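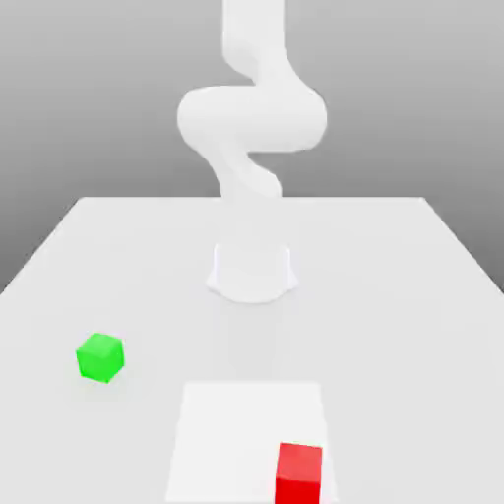 Repacking the wheel bearings on a small utility trailer takes an afternoon the first time. This page covers a single-axle trailer with a gross rating of 3,000 pounds or less, tapered roller bearings and no brakes. Trailers with electric or surge brakes have extra parts behind the hub and need a different procedure. Set up the bench before the trailer is jacked. A large, pale top suits this work: dark grease and stray rollers show against it, and there is room to lay parts down in the order they come off. Cover it with clean paper and keep the left and right hub parts separate.

What you need

Floor jack and jack stands rated for the trailer
Wheel chocks
Lug wrench and torque wrench
Large pliers, side cutters, hammer, flat screwdriver
Seal driver or a flat block of wood
Parts cleaner and lint-free rags
Wheel bearing grease, NLGI grade 2
New grease seals and cotter pins, one of each per side

The trailer used for these notes is a Tiscombe flatbed with Erenen hubs. The seal is part 119 in the Erenen list. Other makers use other sizes, so read the number stamped on the old seal and match it before buying.

Removing the hub

1. Hitch the trailer to the tow vehicle or block the tongue. Chock the wheel on the side you are not working on.

2. Loosen the lug nuts a half turn. Jack under the frame or at the point given in the owner's manual, not under the center of the axle tube. Lower the trailer onto the stand and remove the wheel.

3. Pry off the dust cap, working around the rim a little at a time.

4. Straighten the cotter pin and pull it. Remove the spindle nut and washer.

5. Pull the hub out an inch and push it back. The outer bearing will move forward onto the spindle. Lift it off, then slide the hub free.

6. Turn the hub over and pry out the seal. Discard it. Lift out the inner bearing.

Cleaning and inspection

Wash both bearings, the hub cavity and the spindle until no old grease remains. Let the bearings air dry. Do not spin them with compressed air - a dry bearing can come apart at speed.

Look for pits, scoring, flat spots and blue or straw-colored heat marks. Check the races inside the hub the same way. A bearing and its race are replaced as a set. If the spindle is grooved where the seal rides, a new seal will leak.

Packing and assembly

1. Put a lump of grease in one palm. Press the wide end of the bearing down into its edge until grease comes out the narrow end. Turn the bearing and repeat all the way around. A cone-type packer, such as the Wong hand model, does the same job with less mess.

2. Wipe a thin coat of grease on the races and spindle. Set the inner bearing in place and drive the new seal in square and flush, lip toward the bearing.

3. Slide the hub on, then fit the outer bearing, washer and nut.

4. Tighten the nut with the pliers while turning the hub, to seat the bearings. Back it off until loose, without letting the hub turn. Run it in again by finger only.

5. Line up the nearest slot and fit the new cotter pin. If the slot is past the hole, back the nut off to reach it. Bend the legs and tap the dust cap on.

6. Refit the wheel and torque the lug nuts in a star pattern to the maker's figure.

The hub should turn freely with very slight end play. After the first short drive - the Nondthorpe boat ramp and back, in this case - feel each hub with the back of the hand. Warm is normal. Too hot to touch means the nut is too tight or a bearing is failing. Check the lug nut torque again after that trip, and the end play at 500 miles.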